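Accueil | Produits | Guides | Tarif douanier | Contact

Guide d'installation Drotano, module Export
Section 4. Préparer une déclaration avec origine préférentielle

Cette section explique comment régler le module pour un envoi vers un pays avec lequel existe un accord commercial. Elle est écrite pour la personne qui prépare les papiers, pas pour l'administrateur du serveur. Si le module n'est pas encore activé, il faut lire d'abord la section 3.

4.1 Avant de commencer

Il vous faut le code tarifaire de chaque produit, la facture en version définitive et l'adresse complète du destinataire. Le fichier des taux doit être à jour. Drotano le télécharge chaque vendredi pendant la nuit, mais seulement si le poste principal reste allumé.

Note : le compte « Lecture » ne permet pas d'enregistrer une déclaration. Demandez le compte « Saisie » à votre responsable.

4.2 Créer le dossier

1. Ouvrez le menu Dossiers, puis Nouveau dossier.
2. Choisissez le pays de destination. La liste des accords applicables s'affiche à droite.
3. Sélectionnez un seul accord. Quand deux accords sont possibles pour le même pays, le logiciel ne choisit pas à votre place.
4. Entrez le numéro de la facture, sans espace et sans tiret.
5. Cliquez sur Enregistrer. Le dossier reçoit l'état « Brouillon ».

Un brouillon reste modifiable pendant 40 jours. Après ce délai il passe dans les archives, et on peut seulement le copier.

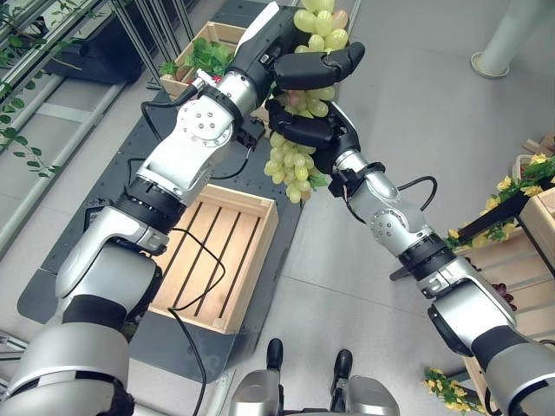

4.3 Saisir les lignes de marchandise

1. Dans l'onglet Lignes, cliquez sur Ajouter.
2. Tapez le code tarifaire ou les premières lettres de la désignation.
3. Indiquez le poids net en kilogrammes. La virgule et le point sont acceptés tous les deux.
4. Indiquez la valeur dans la monnaie de la facture. La conversion se fait plus tard, à l'étape de contrôle.
5. Dans la colonne Origine, choisissez le pays où le produit a été obtenu ou suffisamment transformé. Le pays d'où part le camion peut être différent.

Un dossier contient au maximum 200 lignes. Pour un envoi plus grand, créez un deuxième dossier et reliez-le au premier avec le bouton Associer.

Attention : ne remplissez pas la colonne Origine avec la fonction « Copier vers le bas » si la facture mélange plusieurs fournisseurs. Une origine fausse peut faire perdre le droit réduit pour tout l'envoi.

4.4 Contrôler et transmettre

1. Cliquez sur Contrôler. L'opération prend presque deux minutes pour un dossier complet.
2. Corrigez les lignes rouges. Les lignes orange sont des avertissements et ne bloquent pas la transmission.
3. Vérifiez le taux de change affiché en bas de page.
4. Cliquez sur Transmettre, puis imprimez l'accusé de réception.

Si le message « Erreur 73 » apparaît, le code tarifaire existe mais il n'est pas couvert par l'accord choisi. Revenez à l'étape 3 du point 4.2, ou bien déclarez cette ligne au taux normal.

Les clients qui utilisent la passerelle Enton doivent fermer la session Enton avant de transmettre. Avec la passerelle Nazari ce n'est pas nécessaire.

Rédaction de la section : Samah El-Sayed. La conservation des preuves d'origine est traitée dans la section 5.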